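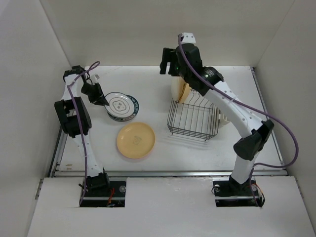 The waitlist for the Kirthorpe 10K is still sending people the wrong price, so I'm reopening this ticket and putting everything I know in one place. Short version: a runner gets the "a spot opened up!" email, clicks through, and Drurora charges them the late fee even if they joined the waitlist back when the early price was on. The 10K and the relay are set up as two separate events under one race page, kind of like those two white arms on the one tabletop, each with its base in its own cutout. They share the page and the waiver and that's it. The relay waitlist works fine. Same settings, as far as I can tell, and I've been through them more times than I'd like!

Status: Reopened
Date: Wednesday, October 7, 2020
Product: Drurora race registration, waitlist add-on
Event: Kirthorpe 10K and Relay

What I see
10K cap is 213. We had 203 confirmed when I turned the waitlist release back on, so the system sent out ten invites, which is right. All ten links opened at the late price. The early price should be locked in for anyone who joined the waitlist before the deadline (I have "honor price at time of joining" checked, screenshot is in the first ticket).

What I tried
1. Unchecked and rechecked the "honor price" box, saved both times. No change.
2. Made a test waitlist entry with my own other email and backdated it. Got the late price too.
3. Cleared the cache, then tried it on my phone, then on my sister's laptop. Late price on all three.
4. Copied the relay's price table over to the 10K and changed the dollar amounts by hand. This one looked like it worked for maybe a minute — the preview page showed the early price — but the checkout page still had the late one.
5. Turned off the Karamanlidis timing export in case it was rewriting the entries overnight. It wasn't, and I've turned it back on.

Your last reply said to delete the late price tier and build it again from scratch. I'd really rather not do that while registration is open, because the last time I deleted a tier (the Prandthorpe trail race, spring before last) every coupon attached to it went away too, and I spent a whole weekend answering emails.
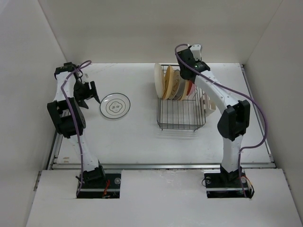 If there's a way to rebuild it without losing the coupons, tell me and I'll do it tonight. We have 63 people still on the waitlist and they keep writing to ask what they'll owe, and I keep saying "the early price, I promise," which is starting to feel a little risky.

For now I've paused the release and I'm giving the ten invited runners a $20 refund by hand, the difference between the tiers. Seven have paid so far and six of those are refunded. The seventh keeps coming back with "payment not settled," so could you look at that one as well?

Update, same evening
Found one more thing. The relay tiers end at 11:59pm and the 10K tiers end at 12:00am the next day. I changed the 10K to match and ran my test entry again. Early price on the preview, early price at checkout! Ran it a second time and got the late price. So maybe it's part of it? Leaving the release paused until I hear from you.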